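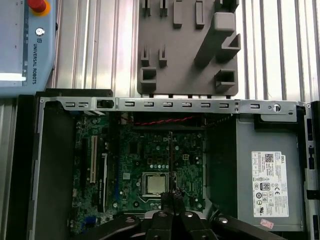

Kitix opens orders for Hirkura, a robot kit for taking memory and processors out of used desktop computers

16/09/2023 – Kitix has opened orders for Hirkura, an add-on kit for Universal Robots arms that handles the small parts inside desktop computers. It is meant for repair shops, refurbishers and recyclers who open many machines of mixed age and want the reusable parts out in good order.

The kit is made up of a gripper, a wrist camera, a set of printed fixture plates and the Elero software, which runs on a separate controller and talks to the arm over a network cable. The customer supplies the arm and the table. No changes to the computer being worked on are needed, apart from taking off the side panel, which is still done by hand.

A full-size tower is laid on its side next to the fixture plate, with the board facing up. The arm works from above. Parts that come out of the case are stood upright in the holders on the plate, and parts that are to go in are picked up from the same holders.

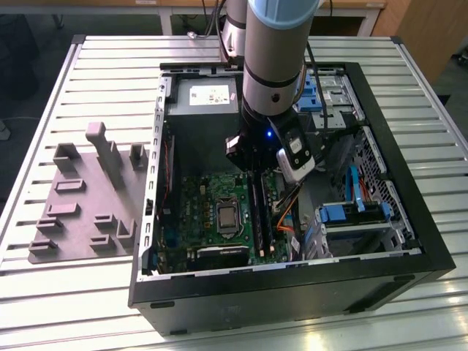

Photo: Kitix

The fixture plate is the main change from the trial version. Earlier plates held memory modules only. The new one has holders in several sizes, and customers can print their own from the supplied drawings if they handle a part that is not on the list. A plate is located once with the wrist camera and does not have to be taught again unless it is moved.

Elero comes with stored layouts for 156 desktop models. If a model is not stored, the operator jogs the arm over the board, marks the sockets on screen and saves the result as a new layout. Kitix gives 20 minutes as the usual time for this with a trained operator. Layouts can be shared between cells.

"Memory sockets are the hard part of the job," said Tihomir Milošević, product lead at Kitix. "The latches differ, the space beside the cooler differs, and there is often a cable lying across the board. We spent most of the development time on the approach path and on what the arm should do when it meets a force it did not expect."

When the force limit is reached, the arm stops, backs off along the same path and asks the operator to check the case. The limit can be set for each part type. It cannot be switched off. 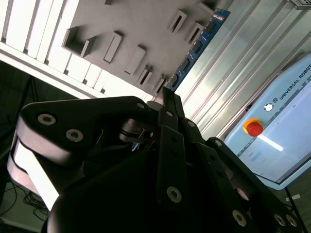
The Hirkura gripper at the fixture plate, with a blue circuit board in one of the holders.

Trials were run at the Bošković refurbishing works, where 106 desktops were put through a single cell. The trial report, with cycle times and a list of stoppages by cause, is available from Kitix on request.

Hirkura does not remove heat sinks, cut cable ties or undo thumbscrews. Laptops and all-in-one machines are not supported in this release.

Supply

The kit ships with two fixture plates, mounting hardware, a printed manual and one Elero licence. Delivery is 16 working days from order. Training is held at the customer's site and takes one day – longer if new layouts are to be made during the visit. Spare fingers and extra plates are sold separately.

Requests for prices and the trial report should be sent to the Kitix sales office.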